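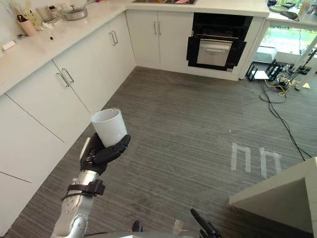

4.2 Rolling method and stake size

Players in low-stakes dice games often believe that the way the dice are thrown affects the result. Earlier work has mostly dealt with players who throw by hand in large casinos, where the house sets the rules of the throw and the stickman enforces them. The club games in our sample are looser. At both sites the roller could choose between throwing by hand and throwing from a cup, and could switch between rounds without asking. The house did not supply leather dice cups. Players used ordinary drinking cups of the same general type as the white plastic one in Figure 3, slightly tapered and wider at the rim than at the base. A cup of this shape lets the dice out easily when it is tipped, but it gives the roller little grip on how they leave it. We therefore treat a cup throw as one over which the roller has less direct control than a hand throw, while noting that neither kind gives any real control on a padded table with a back wall.

We recorded 4000 rounds at 16 tables in the Wakness and Lellness clubs. Both clubs are run by Grakell under the same house rules and the same betting limits. A round was counted from the first stake placed to the settling of the last bet. Rounds in which the dice left the table were thrown again under club rules, and only the second throw was kept. Of the recorded rounds, 953 were thrown from a cup and the rest by hand.

Stakes were higher when the roller threw by hand. The difference was clear for the roller's own bets and much weaker for the bets of other players at the table. It held at both clubs, and it held when we left out the opening rounds of each session, when many players were still betting the table minimum. Rollers who used both methods in the same session also staked more on their hand throws. This last comparison matters most, as it sets each player against his or her own habits and so removes the possibility that cautious players simply prefer cups.

The order of the switch made a difference. Players who moved from hand to cup usually did so after a losing run, and their stakes had often begun to fall before the change. Players who moved from cup to hand tended to raise their stakes in the same round. We cannot say from these records which decision came first. A player who has made up his mind to bet more may pick the hand throw to go with it, or the hand throw may make the larger bet feel safer. The short interviews in Section 5 bear on this point but do not settle it.

The dice themselves showed nothing unusual. Totals from hand throws and cup throws both followed the expected pattern, and we found no sign that any roller did better with one method than with the other. The clubs replaced their dice every Friday before opening, and we saw no drift in the results between one set and the next.

We also looked at near misses, which we defined as a losing total one step away from the number needed. After a near miss by hand, rollers were more likely to keep the dice and repeat the same bet. After a near miss from a cup, they were more likely to pass the dice on. The number of such rounds at any one table was small - too small to compare the tables with each other - and we report the pooled result only.

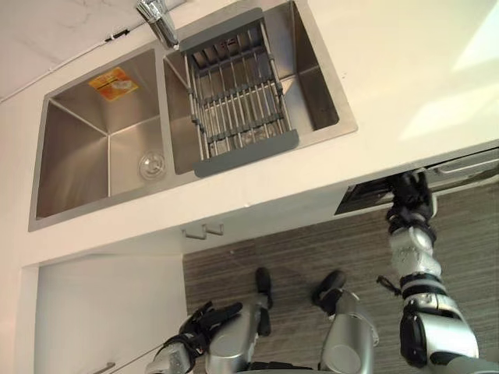
4.3 Limits of the observations

Stakes were written down by observers seated behind the table, who could see chips but not cash handed over between players. Side bets settled in cash are missing from the data. Staff at Wakness told us that such bets are more common late in the evening, so our figures for the later rounds are likely to be low.

The rolling method was chosen by the players and was never assigned. A further study is planned at the Obradović club, where the management has agreed to let the method be fixed by table on 4 evenings in March. Players there will be told of the rule before they sit down and may move to another table between rounds.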